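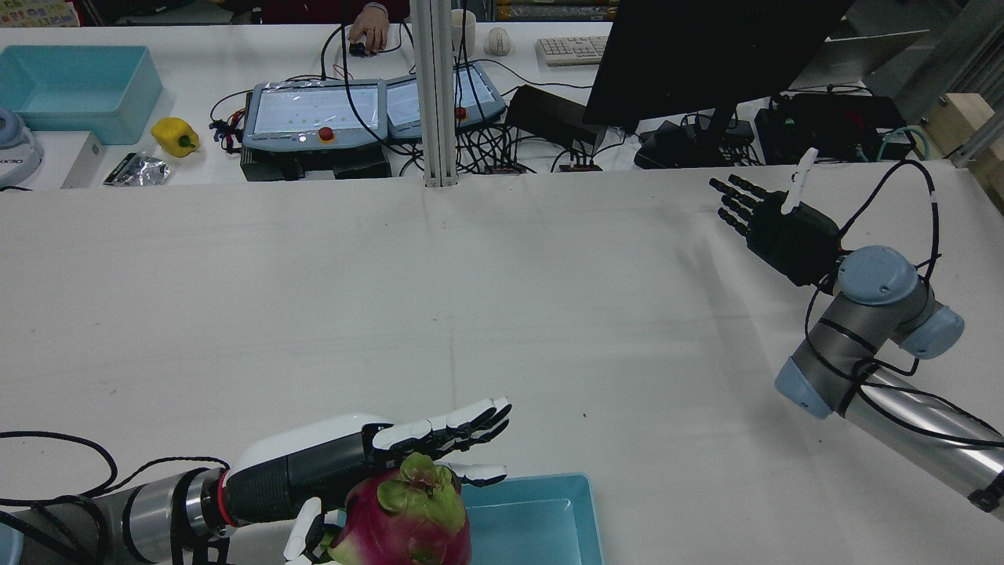

The two-arm cell at Vosier, with a dragon fruit under the left hand.

Home News Visits Reviews Contact

Visit report: the Tanau picking package at Vosier
By Katherine Quispe
January 31, 2021

Vosier sells the Tanau package as a complete station for handling mixed produce: two arms, two hands, the control software, and 35 hours of setup help. I went to their lab to look at it for Darkden, where we pack fruit boxes for offices and hotels. We have been looking at options since April, and this was the second supplier I visited.

Tove Bundgaard met me at the door and took me straight to the station. She handles sales but used to work on the software, so she could answer most of what I asked. Kaj Ragnarsson was at the bench and ran the demo.

The work area is a plain white table with a light blue tray at the near side. The operator's things are on a second bench behind it, with two teach pendants, a keyboard and a monitor. I had expected a fence and a separate control room. Tove said the layout is different for a production site, and that a guarding plan is part of the quote.

I had asked for awkward fruit. Apples and oranges are easy to show off, and we already have a machine with suction cups that deals with them. Dragon fruit is one of our problem items. The scales stick out, suction doesn't seal on them, and a customer will send a box back if the tips are broken. We pay two people to place them by hand through the busy months.

The hands are the main selling point. They have jointed fingers and a thumb, and the idea is that one hand can deal with many shapes without a tool change. With our current machine, a change of cup takes long enough that we batch the work around it. Kaj said the grip is set by product group - firm, medium or soft - and that a new item is added by showing the system how to hold it and then correcting it. He puts most of a day aside for each new item, which is longer than the brochure suggests.

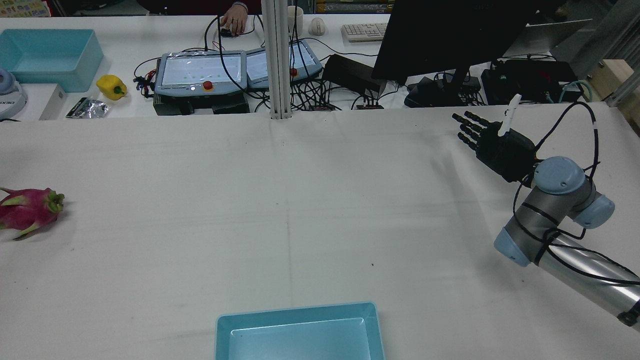 I asked about speed next. Vosier quotes 152 placements an hour for mixed items with both arms in use. Our packers do better than that when they are fresh. Tove didn't argue with this. Her case is that the station can run through the evening shift, which we have trouble staffing, and that the rate doesn't drop after lunch.

Cleaning is a weak point for us. The cables run on the outside of the arms, and there are a lot of gaps around the finger joints where juice could get in. Tove said a washable glove is sold separately, and that each glove is good for 525 hours. I did not see one fitted. I would want to before signing anything, as it must change the way the fingers grip.

Support is by phone and remote login, with a visit inside two working days if that doesn't fix it. Dagný Steinarsdóttir runs the support desk and joined us for a few minutes. She was clear that spare fingers are kept in stock and complete hands are not. A new hand can take several weeks. I asked whether we could buy a spare with the package and she said most buyers do.

The training course was better than I expected. It covers the pendants, restarting after a stop and adding new items, and the written material is short and easy to follow.

I have asked for a trial at our own site with our own trays, dragon fruit and peppers first. Borghild Kristiansen will look over the trial terms for us, mainly who pays for damaged fruit. Tove is sending dates.

Related visits
Hauksdóttir cold store, open day
Suction or fingers? Notes from three demos
Tray sealing lines compared
Questions to ask before a trial

Contact us | Copyright Darkden | Back to top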